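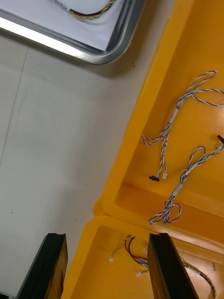
How long does the Proslow PL-2 record on a full charge in a patrol shift?

It ran nine hours and 40 minutes at the middle video setting, with the pre-record buffer switched on and the screen dimmed. At the highest setting the same unit stopped at six hours and 15 minutes.

Those two results decide most of what follows. A body camera that covers an eight-hour shift only at the middle setting is usable by a small department, but the setting has to be locked by whoever manages the units. The PL-2 lets an administrator do this. It does not do it by default, and the manual mentions it only in the appendix on user roles.

Scope of the test

I used two units bought at retail price over a period that began in May. Both ran the firmware they shipped with for the first half and the next release for the second half. Comparison units were the Avham Duty 4, which I reviewed last year, and an older Gresia model that many sheriff's offices still have in service. Video was checked on an ordinary desktop computer with the Sethi evidence software, version supplied with the camera.

Body and mounting

The camera weighs 122 grams without its mount. The magnetic mount holds well on a uniform shirt and poorly on a heavy winter coat. During a sprint of 50 yards with a coat on, the camera rotated a quarter turn in four of ten tries and came off in one. With the clip mount it stayed on every time and rotated once. Departments that expect foot chases in cold weather should order the clip, sold separately.

The record button is large and slightly recessed. It can be found with gloves on. A double press starts recording and a long press of three seconds stops it, with a buzz each time. The buzz is strong enough to feel through a shirt but I missed it several times through the coat. The status light can be turned off, and then there is no outside sign that the unit is recording.

Video

Daylight video is good. License plates on parked cars were readable at 30 feet in most cases. At night under gas station lights the picture holds up, with some smearing when the wearer turns quickly. On an unlit road shoulder it falls behind the Duty 4. Faces lit only by a flashlight tend to wash out for the first second or so until exposure settles. That second matters at a traffic stop, and the firmware update did not shorten it.

The lens is wide. Straight lines bend near the corners, and distances look longer than they are. Anyone who will have to explain the footage in court should know this before they take the stand – a suspect who was eight feet away can look to be at twelve.

Audio

Speech at arm's length is clear. Wind is handled less well, and running with the camera produces a regular thump from the mount that covers quiet speech. The Gresia, for all its age, does better in wind.

The pre-record buffer holds 30 seconds of video without sound. The length can be raised to two minutes, at a cost of 35 minutes of battery life in my test. Sound in the buffer is an option, off by default.

Time stamps and file handling

Each file carries a time stamp, a unit number and an officer ID. The clock is set when the camera sits in its dock. One unit left out of the dock for two weeks drifted by four seconds, which is acceptable. The other drifted by 19 seconds, which is not, if footage from several officers has to be lined up with a dispatch log. Docking daily keeps both within one second.

A full shift of video took 52 minutes to upload over a wired connection. The Sethi software checks each file after transfer and records who opened it. The access log is easy to read and can be printed. Redaction is slow: blurring one bystander's face through a six-minute clip took me 25 minutes, mostly spent correcting the automatic tracking each time the person passed behind something.

Maham Swati, who handles records requests for a county office, tried the export tool at my request. Her note on it was short: "The export is fine. The file names are not. I had to rename every clip before I could send it." Names can be changed through a template, but only one clip at a time.

Cost

A kit with eight cameras and one dock was quoted at $1478 per year for software and storage, hardware not included. Storage beyond the included amount is billed monthly. Ask for that rate in writing – the first quote I got left it out.

Faults

One mount cracked at the hinge and was replaced under warranty in nine days. One file would not play after a battery ran flat during recording. The last minute was lost and the rest was recovered with the repair tool.

Rating

Three and a half out of five. Suitable for day patrol and jail staff. For rural night work I would still buy the Duty 4, at the higher price. Drift and exposure will be tested again when the next firmware is out.

Last updated 23 December 2022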